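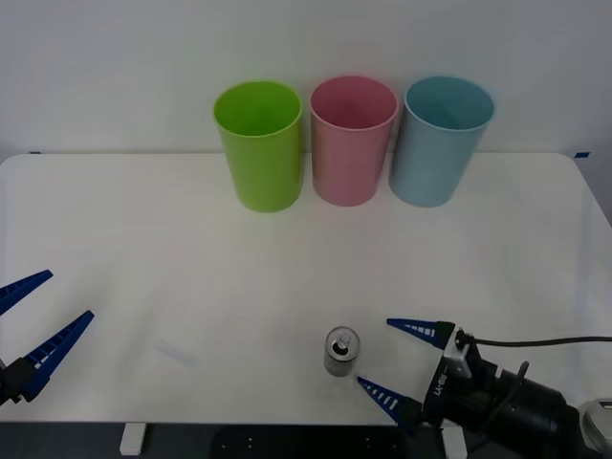 We use cookies to improve your reading experience. By continuing you accept our cookie policy. Accept | Settings

Print this article | E-mail to a colleague

3. Collecting demonstrations

3.1 Setup and operators

All demonstrations were recorded on the two-arm station at Lodano by remote control. The operator sits to the side of the table and moves a pair of hand-held leader arms; the follower arms copy the joint angles. Figure 1 shows the station with three plastic cups in a row at the back of the table, an aluminum can in front of them, and both grippers open. The fingers are the slotted type described in Section 2, and the same set was used for all recordings reported here.

Two operators took part. Operator A had used the leader arms daily since February. Operator B had no experience with them and was given one practice session of 60 minutes before recording began. Neither operator was told which demonstrations would be used for training.

Figure 1. Workspace for the can and cup tasks. Green, pink and blue cups at the rear; unlabeled side of the can facing forward; left and right grippers open.

3.2 Task and reset procedure

Each task begins with the can upright and clear of the cups. The operator closes one gripper on the can, lifts it, and sets it down beside a named cup. The choice of arm is left to the operator. We considered fixing it in advance, as was done in the earlier Brestari recordings, but this produced long reaches across the table that the operators disliked and that the policy later copied poorly.

Between demonstrations the can is moved by hand to a new start position taken from a printed list. The cups are put back in a row but are not aligned with a guide, and small differences in spacing and depth were left in on purpose. The arms return to a stored rest pose before the next recording starts.

A demonstration was rejected if the can fell over, if a cup was moved by more than its own width, or if the operator paused for longer than 7 seconds. Of the demonstrations recorded, 98 were kept for training.

3.3 Hand guiding compared with remote control

We also tried hand guiding, in which the operator holds the wrist of the arm and moves it directly. Contact with the can was easier to judge this way, and Operator B preferred it. Two problems led us to drop it. The operator's hands and forearms entered the camera view, and moving both arms at once was tiring – the Erau group had the same complaint with a heavier arm.

Remote control gives clean images but no sense of touch. Both operators tended to close the fingers further than needed, and the recorded grip commands are therefore a poor guide to the force required. We clip these commands before training (Section 4.1). Approach paths were less affected. Operator A approached the can from the side in nearly all cases, while Operator B often came in from above and corrected late.

Reader comments (3)

Ferenc Major
Were the rejected demonstrations kept anywhere? Late corrections of the kind you mention for Operator B could be useful for training recovery.

Judit Kovács (author)
They were kept, with the reason for rejection. We have not trained on them yet. Pauses were the most common reason.

Hywel Howells
Section 3.3 matches what we saw on the Aigner station. We added a light spring to the leader grip and the over-closing became less of a problem, though new operators still did it – mostly in their first session.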